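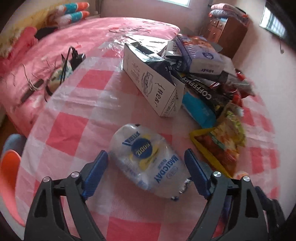
Lunch club progress report: where we've got to by August

August
By Wajid Rind

Print this page | E-mail this page

Hello to everyone at the Hashmi Fund, and thank you again for letting me write these the way I talk. The last one I did with headings and bullet points took me most of a weekend and I don't think it told you anything, so we're back to letter form (if you need the budget lines in the proper grid, they went over separately by e-mail).

The big thing first. Since the last report the Londidia lunch club has served 3,497 meals! I've checked that against the signing-in sheets twice, as the first time I had added the soup mornings in with the lunches and got very excited. That's lunches only. Soup mornings are still counted on their own sheet and I'll send that at the end of the year like we agreed.

You asked in your letter what a normal day looks like now that we've gone from one sitting to two. The first sitting is at noon and it's nearly all our older regulars, who would quite like it to be at half past eleven and tell me so. The second one is at quarter past one and it's more mixed, with parents from the school side of the estate, a few people between shifts at the depot, and whoever has wandered in because they could smell onions. I was worried the two lots would never meet. What happens is that the first lot don't leave! They sit on with their tea and the second lot squeeze in beside them, and at twenty past one it's chaos and very loud and I wouldn't change it, though we may have to look at more chairs.

Cooking. We're still on the two big pots and the one good oven. The second oven works if you don't ask it to go above medium, so it does the rice puddings and keeps plates warm. I had a quote for replacing it and nearly fell over, so for now it stays where it is and we've planned the menu to suit. Mondays-style roasts are out. Stews, dals, pasta bakes, a chicken and barley thing that people ask for by name, and a lot of soup. Since spring we do a meat-free pot every single day as well as the other one, and it goes first more often than not. The lentil one with lemon in it has been the hit of the summer.

I said I'd be straight with you about food costs, so: they're up. Oil and rice have been the worst for us, and eggs went silly for a while. We've coped in a few ways. We buy dry goods through Sitov now, the wholesaler out past the ring road, where before I was going to the supermarket with a trolley like a mad person. They'll only deliver if you order enough, so we share an order with the nursery and split it up in the hallway. It's a faff and my back doesn't thank me, but the saving on rice alone is worth it. Fruit and veg still come from the market at closing time, which means we never know quite what we're getting. One week in June it was fennel. So much fennel! I now know that you can put it in nearly anything if you slice it thin enough and don't announce it.

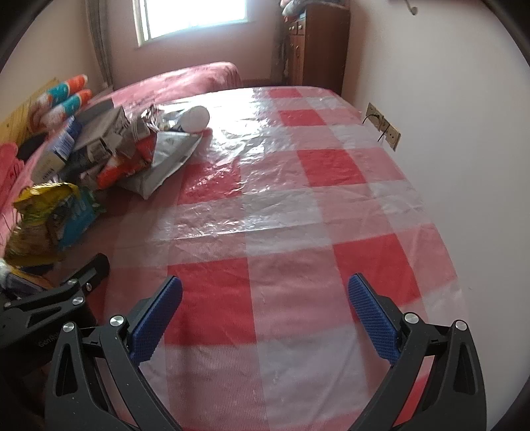
The cooking classes were the new bit of the grant, and I know they're the bit you're keenest to hear about. We planned for one group and ended up with two, one in the morning and one after tea, each running for six weeks. Eleven people finished the morning course, and that's the number I promised in the bid, so I was pleased (and relieved, as at week three it looked like being a lot fewer). The evening one was harder. People are tired, the buses are poor after seven, and if somebody misses two weeks they feel awkward about coming back. We lost a few that way. I've been ringing round, not to nag, just to say there's a space if they fancy it, and a couple have said they'd come to the autumn one.

What did we teach? Very plain stuff, and I stand by that. How to cook rice so it doesn't stick. What to do with a whole chicken over three days. How to use up bread. Reading the dates on packets, and which ones you can be relaxed about. I'd written a session on knife skills that I was quite proud of and it went down like a lead balloon, as most of the group could already chop faster than me. We dropped it and did flatbreads instead, and that was the best morning of the whole course. Everyone had a different way of doing them and everyone was certain theirs was right.

For the autumn I'd like to let the people who finished take a session each, if they're up for it. Three have more or less said yes. One wants to do pickles. I would need a bit of the materials money moved across to pay for jars and for their travel, and I'll put that in writing properly so you can say yes or no.

Dental mornings, then. You'll remember we had that odd offer from Hiludent, the mobile dental people, to park up outside on lunch days and do free check-ups. I wasn't sure about it. I thought it might put folk off their dinner. But a fair few of our older regulars had been quietly going for the softest thing on the menu, and I hadn't twigged why until they came back from the van and told me. So we've been cooking some things for longer, and we grate the carrots now. The van comes back in the autumn and I've asked if they can do a later slot so the second sitting gets a look in.

Money, in words. We've spent what we said we would on food and slightly less on the room, as the hall let us off the hire for one week when the boiler was being done. We've overspent on gas. There's £1,000 left in the equipment line, which was meant for the freezer. I've held off buying it until I know whether the plug in the back store can take it, and the electrician has now been promised to me three times. If it can't, the freezer will have to go in the corridor and we'll need a smaller one. I'd ask you to let me carry that line over past the end of the quarter, please. I'd hate to spend it quickly on the wrong thing.

Things that haven't gone well. The recipe cards. I had them printed in a lovely small size to fit in a pocket and hardly anyone could read them. That was my mistake and I'm having them redone bigger, out of our own funds and not yours. The sign-up form is also too long, and the question about household income makes people put the pen down. I know you need some of that information. Could we talk about asking it in bands, or only asking once a year? I think we'd get better answers.

The other worry is me, a bit. I was off for two weeks in early summer with my knee and the club did run, but it ran on one pot and people were stretched. We need a second person who knows the ordering and has the keys and the food hygiene certificate. I've got someone in mind who has done the first part of the training. The course fee isn't large and I'd like to take it from the training line unless you object.

What's next: the autumn courses, new cards, the freezer one way or the other, and a harvest lunch that you're all invited to. Come to the second sitting if you want a seat and the first if you want the gossip. Last year we had roughly sixty through the door and ran out of crumble, so I'm making double.

If anything here is missing or you want it in the grid after all, ring me, but not between twelve and two!

Wajid

Comments

Maureen T.
Lovely to read this. Can confirm about the fennel. Please bring back the lemon lentils twice a week.

evening class dropout
I was one of the ones who missed two weeks and felt daft. Got the phone call and I'm coming back in the autumn. Is it still the same start time? The bus gets in at ten past.

Wajid Rind
Same start time but I'll do the boring bit first, so ten past is fine. See you there.

Geoff
More chairs yes please. Also the barley one is better the second day, could you make it the day before?

Nursery office
We still have one of your rice sacks from the last Sitov order, it's behind our door. Can somebody come and get it before the new term?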